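Malberg adds terry bath towel with woven border to Vivum household range
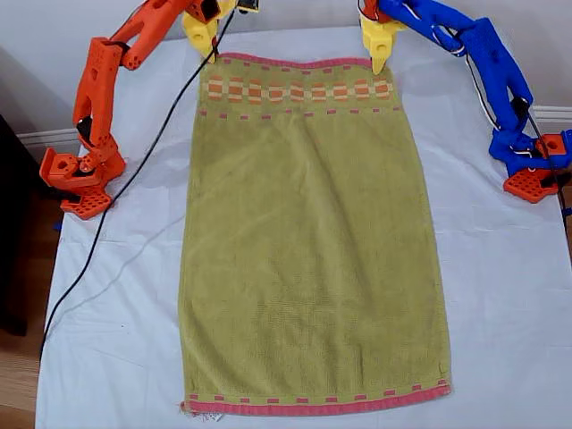 Does the towel need to be washed before it is first used?
One wash at 40 degrees, without fabric softener, is recommended, as softener coats the loops and reduces the amount of water they take up.

7/24/19 — Malberg, the household textiles supplier, has added a bordered terry towel in olive green to its Vivum range. The towel is available to trade customers in packs of six and to the public through stockists of the range.

The design has a plain green field with a faint grid in the weave. At one end, a decorative band of orange and cream rectangles runs across the full width, with a row of small pink dashes beneath it. A second row of pink dashes is placed near the opposite end. Both short edges are finished with a pink border strip.

The band appears at one end only. This allows the towel to be folded with the decoration facing outwards on a rail or shelf, and it keeps the flat-woven part of the cloth to a minimum. Flat-woven sections shrink at a different rate from terry, and a wide band at each end can draw in the sides of a towel over repeated washing.

Francine Friesen, product manager for bath and kitchen textiles at Malberg, said: "The border was the part that took the time. A strip that is sewn on too tightly will ripple after a few washes, and one that is too loose will catch. We changed the stitch length three times before the final version was approved in June."

The first production run is 3000 towels. Weaving and finishing are carried out by Gauthier, which also supplies the hand towels in the range. Distribution is handled by Honder from its existing warehouse, and orders placed by stockists are dispatched within eight working days.

Care and folding

The towel may be machine washed at up to 60 degrees with similar colours. It should be shaken out while damp and dried flat or on a line. Tumble drying on a low setting is permitted. Chlorine bleach should not be used, as it will affect the green ground and the orange in the band. Pulled loops should be trimmed level with scissors and not drawn through.

For shelf storage, Malberg recommends the following method. Lay the towel flat with the band at the far end and smooth any creases towards the sides. Hold the two far corners and bring the banded edge down to meet the near edge. Turn the towel so that the band is uppermost, then fold it lengthways in three. The finished fold shows the band across the front.

Towels stored for long periods should be refolded from time to time along different lines, so that the pile is not flattened in one place.

Availability

The olive green towel is available now. Matching hand towels and a bath mat will follow once current stock of the earlier designs has been sold through. Fabric swatches and care labels for display use can be requested by stockists with their next order.

Press contact: Francine Friesen, Malberg, Bath and Kitchen Textiles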